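About Durko

Durko supplies bookkeeping and payroll services to small manufacturers and repair shops. The company was formed in Clilstead and opened a second office in Hillmont, where payroll is now processed. Tax filings are still prepared in Clilstead.

Each client is assigned one bookkeeper and one reviewer. Bank accounts are reconciled weekly. Month-end reports are issued within 5 business days of the close and include a balance sheet, an income statement and a list of unpaid invoices. Clients on the Qin plan also receive a job cost report, broken down by work order.

We process 2,975 paychecks in a normal pay period. Payroll changes must reach Hillmont by 8 a.m. on the day before the run – later changes go into the next one.

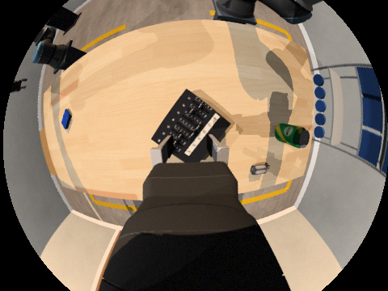 Parts inventory is valued at cost, first in, first out, unless the client's tax preparer has set another method. Single items over $2,000 are recorded as fixed assets and depreciated separately. New clients are accepted at the start of a quarter.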